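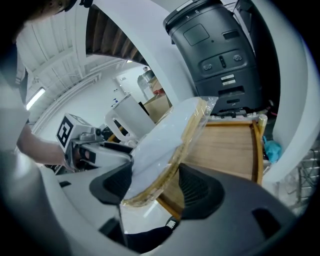

透明フィルムで包まれた木の板

トリンヴィル(Trinville)は、来春発売する小型ハッチバック「ディルテント(Diltent)」の新型に、後席の全席でシートベルトの着用状態を検知する警報システムを標準装備すると発表した。従来型では上位グレードのみのオプション設定だったが、新型では最も安いグレードから装備される。

新しいシステムは、後席の座面に組み込んだ荷重センサーとバックル側のスイッチを組み合わせたもので、乗員がいるのにベルトが締められていない席を運転席のメーター内に表示する。走行を始めても未着用のままの場合は警告音が鳴り、音は段階的に大きくなる。走行中にベルトを外した場合も同じように作動する。

従来のシステムは、座面に買い物袋やかばんを置いただけで警告音が鳴ることがあり、利用者から改善を求める声が寄せられていた。トリンヴィルによると、新型ではセンサーの検知範囲を座面の前後に分け、荷重のかかり方の違いから人と荷物を見分ける。チャイルドシートを固定金具で取り付けた席については、メーターの設定画面から個別に警告を止めることができる。ただし、この設定はエンジンを切るたびに解除される。

センサーを供給するのは、シート部品を手がけるアブー・ジャウデ(Abou Jaoude)。同社が後席用の荷重センサーを量産車向けに納めるのは今回が初めてで、生産はジェルニトモン(Gernitmont)の工場で行う。同工場ではすでに試作ラインが動いており、2月から量産用の設備に切り替える予定だという。

後席にはこのほか、左右の席に衝突時のベルトの引き込み装置と、胸への負担を抑える荷重制限機構が加わった。中央席のベルトは従来と同じ天井からの引き出し式ではなく、背もたれに内蔵する方式に変更されている。ベルトが後方の視界をさえぎらなくなり、背もたれを倒すときにベルトを外す手間もなくなった。

車体側では、後部ドアの内部に通る補強材の形状を見直し、側面からの衝突に対する強度を高めた。補強材の追加による重量増はおよそ5キロだが、シート骨格の軽量化で相殺し、車両全体の重さは従来型とほぼ変わらないとしている。

荷室の容量は通常時で従来型と同じ。後席をすべて倒したときは828リットルとなり、床板は3段階に高さを変えられる。最も高い位置にすると、倒した背もたれとの段差がほとんどなくなる。センサーの配線を座面の下にまとめたため、背もたれを倒す操作に影響はない。後席の床から天井までの高さにも変更はない。

運転支援では、前方の車両や歩行者を検知する自動ブレーキが全車に付く。後退時に横から近づく車を知らせる機能は、中間グレード以上の装備となる。上位グレードには、駐車時に車の周囲を画面に映すカメラも用意される。

エンジンは従来型のガソリン仕様を改良して引き継ぎ、ハイブリッド仕様は発売から少し遅れて加わる。ハイブリッド仕様でも後席の安全装備に違いはないが、電池を床下に積む関係で、荷室の床板は最も低い位置では使えない。

価格は発売の直前に公表する。トリンヴィルは、後席の警報システムを標準にしたことによる値上げ幅について「小幅にとどめる」と説明するにとどめ、具体的な額は明らかにしていない。現行型をすでに購入した人が、後からセンサーを取り付けることはできない。シートの骨格と配線の構造が異なるためだという。

予約の受け付けは販売店の店頭で始まる。国内の730店舗で順次、新型のカタログを配布し、展示車は主要な店舗から置いていく。日曜も通常どおり営業する店舗では、チャイルドシートを持ち込んで後席への取り付けを試すことができる。利用には事前の申し込みが必要となる。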